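Bench Notes: Weekly Care of the Tethered Humanoid

The humanoid in the Rakemville test room is now on a fixed maintenance schedule. Sunita Awasthi wrote the first version in October, and Fredy Quispe has revised it after one hand rebuild and two cable swaps. Staff who book the room should read this item before their next session.

Overhead lines. Check both suspension lines with the robot standing and again with its weight taken up. Look for flat spots and broken strands near the shoulder attachment. The lines are replaced at 300 hours of standing time whether or not they show wear. Write the hours on the log sheet at the end of each session, including short ones.

Floor cable. Lay the cable in one wide arc behind the robot before power is applied. The inside radius must not drop below 32 centimeters at any point. The October fault, logged as a torso controller fault, was a cracked conductor close to the plug. Tayla Whitcombe found it by flexing the cable by hand with a meter attached. That test is now part of the monthly check.

Hands and gloves. Remove the gloves every week and inspect the finger tendons. Slack over 3 millimeters at the fingertip means the tendon is re-tensioned and the hand is calibrated again. Gloves are changed when the palm goes shiny. A worn palm lets a cloth slip during wiping, and the controller answers by closing the hand harder, which loads the wrist motor. After a glove change, run the grip routine with the empty waste bin before any wiping task.

Joints. Knee and ankle joints are greased every 2,000 walking cycles. Use the grease in the Rirkeck tubes only. The older stock has been thrown out. Wipe off the excess, then walk the robot slowly across the floor and back and listen for clicking at the ankles.

Household tasks. The wiping and carrying routines run with one arm forward and a load on the other side, so the standing balance check is done in that pose as well as with both arms down. Record the ankle motor temperatures at the end of each run. A difference between left and right goes to Fredy before the next booking.

Spare gloves and tendon kits are in the Durnudthorpe cabinet, second shelf. Sign for what you take.

Page last changed: October, 4:15 p.m. (B. Baxter)

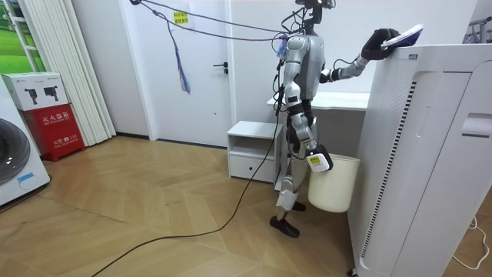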